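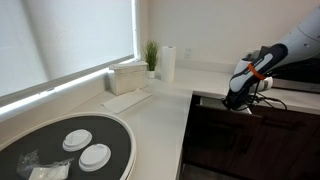 Nadstead to waive permit fees for secondary suites

Homeowners in Nadstead who want to add a rental suite will no longer pay for the building permit, under a change that takes effect in September.

The town approved the waiver at its regular meeting. It applies to basement suites, suites over garages and small detached units behind an existing house. Plumbing and electrical inspections will still be charged at the usual rate.

Town planner Catinca Lungu said the fee was one of the things people brought up most often when they came to the counter and then decided not to go ahead.

"A permit fee isn't the biggest cost in building a suite, but you have to pay it before you know whether the rest is going to work out," Lungu said. "We had people walk away at that point."

There are 179 registered suites in the town, most of them in the older neighbourhoods near Purves Street. Last year 16 were added, and four of those were already in use before their owners applied for a permit.

Owners of unregistered suites can also use the waiver if they apply within two years. They will have to meet the current rules on ceiling height, exits and smoke alarms. Lungu said the town would sooner see those units brought up to code than closed, and that tenants will not be asked to leave while an application is being reviewed unless there is an immediate safety problem. 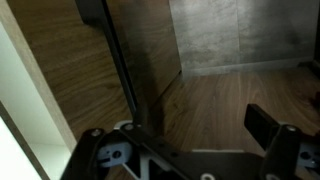
A wood-panelled cabinet with a grey, concrete-textured back wall.

Each suite must have its own kitchen and bathroom to be registered. The parking rule has been loosened as well. A house with a suite now needs two off-street spaces in total, and lots within walking distance of the Postonau bus route can apply to have one.

Some residents of Forurwood Crescent wrote to the town asking for the parking rule to stay as it was, saying the street is hard to plow in winter when cars are left along both sides. Staff will look at winter parking on the crescent separately and report back before the first snowfall.

Application forms are available at the town office and on the town's website. The office closes at 4:30 p.m.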